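Storing play food: clear bin or wire basket?
Play Kitchens and Pretend Food > Storage and Care
7 replies

tarn_796
Posted 23/12/2023

I am replacing the storage for a set of toy vegetables and would like opinions before I drill anything. Current situation: one cardboard box, failing at the corners. Contents are the Hokness market set plus assorted loose pieces, mostly full-size peppers, eggplants, a cucumber, and small items such as chilies and tomatoes.

Options under consideration:

1. Clear plastic bin, rectangular, no lid.
2. Wire mesh basket, Muli or similar.

Shelf depth is 30 cm. The container has to come off the shelf with one hand. Cost is not a factor at this size.

greywick
Clear bin. Contents are legible from the side, so the child does not empty the whole thing to find the corn. Wire mesh is also legible, but anything with a thin stem goes through the grid and hangs up when you pull it out. I have straightened more chili stems than I care to.

pell_ost
Disagree on mesh. The stem problem depends on grid size. The Muli basket comes in 2 grid sizes and the finer one does not catch anything I own. Mesh also has one property plastic does not: air gets through it. If the pieces are washed and go back damp, a solid-walled bin holds the water at the bottom. I opened mine in November and the underside of every eggplant was tacky.

greywick
Dry them first.

pell_ost
They are hollow. Some have a seam or a vent hole. You can dry the outside for as long as you like and they will still weep into the bin overnight.

tarn_796
Useful, thank you. Mine are the solid foam type with a painted skin, so the weeping does not apply, but I had not considered it for the loose ones, which are a mix. Is there any paint transfer between pieces in a full bin?

lindmoor
On the paint question: yes, with the older Prarkosetti pieces, dark onto light. Purple eggplant against cauliflower was the worst pairing in my set. It needed pressure and warmth together. On a shelf away from the radiator I have had no transfer.

On the main question, I would use both. Large pieces in the clear bin, small pieces in the wire basket. Reasons are practical. In a single deep container the small parts migrate to the bottom within a day of use, and then the large ones get tipped out to reach them. Sorting by size fixes that. Sorting by color or by fruit versus vegetable does not, though it looks tidier.

Procedure when resetting the set:

Empty everything onto a table, not the floor. Check for splits and loose stems. Large pieces go into the bin with the long ones first, flat against the bottom. Rounded pieces go on top. Small pieces go in the other container. Do not pack above the rim.

greywick
Long ones flat is correct. I would not sort by size, though. A four-year-old will not maintain it, and then you have two mixed containers where you had one.

lindmoor
Mine does not maintain it either. I reset it once a week and it takes less time than one container did. Both types of container are in these, the bin full in one and nearly empty in the other.
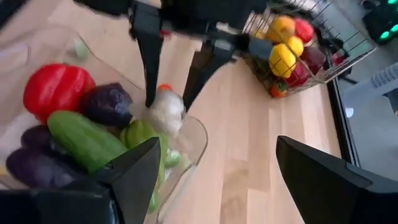
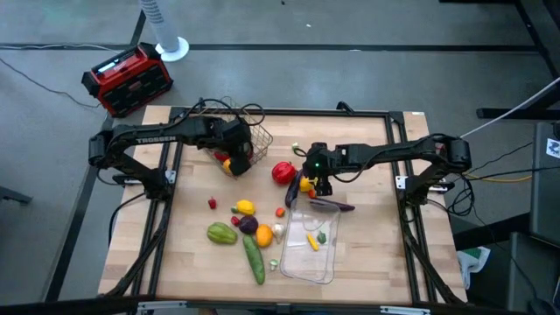 First: large pieces in the clear bin, peppers, cucumber and eggplants. Second: wire basket at the top of the table, bin with the corn and a small green pepper, most of the rest still out.

pell_ost
The eggplant lying across the edge of the bin in the second one is my argument against rectangular bins at that size. Long pieces need to fit the long side with room to spare or they end up on the rim. Measure the longest piece before buying. The Iltar bin comes in a longer version with the same width.

lindmoor
It fits if it goes in lengthwise. Agreed that a longer bin would be more forgiving.

tarn_796
Longest piece in my set is the cucumber. I will measure it tonight along with the eggplants, and check the length of the longer Iltar against the shelf. Leaning toward that for the large pieces and the fine-grid Muli for the small ones. Will the basket tolerate being dragged across a wood top, or does it need feet?

pell_ost
Needs feet. Adhesive felt will not hold on wire. Use clip-on plastic ones, four per basket, and check that the clips match the wire gauge.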